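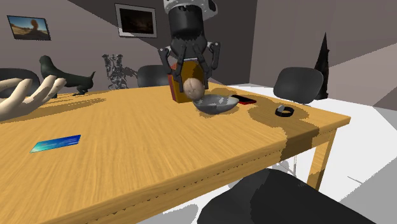
Thevar nut cracker, 3 months in

Bought this in January after the old plier type one finally bent. My dad's, probably older than me. Wanted something that doesn't pinch the palm and doesn't fire shell across the kitchen. Thevar is the cup and screw kind - nut goes in the cup, turn the handle, wait for the crack. No squeezing.

Ordered from Alo, came on a Tuesday, box a bit crushed but the thing itself fine. No instructions except a drawing of a hand turning a handle. Fair enough.

What I use it for: walnuts, mostly. We get a big sack every fall from Maarten Wouters out past Drurnstead, he has the two old trees by the road and can't eat them all. This year's sack was 41 pounds in the shell. So this isn't a review by someone who cracked four nuts at Christmas. I've been at it most evenings, radio on.

Walnuts: very good. Seam side up, slow turn, stop at the first crack, then give it a quarter turn in the cup and go again. Get whole halves maybe two times out of three. With the old plier thing I got crumbs. If you rush you still get crumbs, the screw is stronger than it feels and goes from nothing to mush pretty fast. Took me a week to learn when to stop.

Hazelnuts: ok. They roll around in the bottom of the cup because it's cut for something bigger. Put a folded bit of dish towel under and it's better. Slow though.

Pecans: fine lengthwise, useless sideways.

Brazil nuts: forget it. Handle starts to hurt and the nut just turns with the screw. Freezing them overnight helped a little, my sister swears by boiling but I haven't tryed it.

Almonds in the shell: didn't bother, I use a hammer.

Weighed it because the listing seemed off - 352 grams on my kitchen scale. Listing says heavy duty. Heavy enough I guess, sits in the hand nicely. I expected more of a lump.

The handle. Varnish on mine has started to go where the thumb rests, just a dull patch. And the threads squeaked bad by the second week. Drop of mineral oil, quiet since. Don't use olive oil, goes sticky and smells, ask me how I know.

Cleaning is the real annoyance. Brown dust from the walnut skins packs into the threads and down in the bottom of the cup. An old toothbrush gets most of it. I dont put mine in the dishwasher. Wipe, dry, back in the drawer. There's a small gap where the cup meets the arm and bits of shell live in there now, permanently.

Compared it with the Flasta, the long lever one, which my neighbor lent me for a weekend. Flasta is faster, no question. Pull, crack, next. But it needs screwing down to a counter or a board, costs double, and it's a big ugly thing to store. Also more broken halves. If I was doing walnuts to sell I'd get the Flasta. For baking and snacking, the Thevar.

Batch numbers if anyone cares: one long evening, got 704 grams of shelled walnut, wrist a bit sore after but not the palm. That used to be a blister night. Half of that went in the freezer, half in a coffee cake, which was too dry, not the cracker's fault.

Left handed people - works fine, my wife is and she has no complaints apart from the squeak (before the oil).

Would buy again? Yes. Knock one star off for the threads and the gap. Four out of five. If they made the cup with a smaller insert for hazelnuts I'd give it the star back.

Edit: someone asked if it does black walnuts. Tried three. Two cracked, one slipped out and went under the stove. Would not recommend, use a vise.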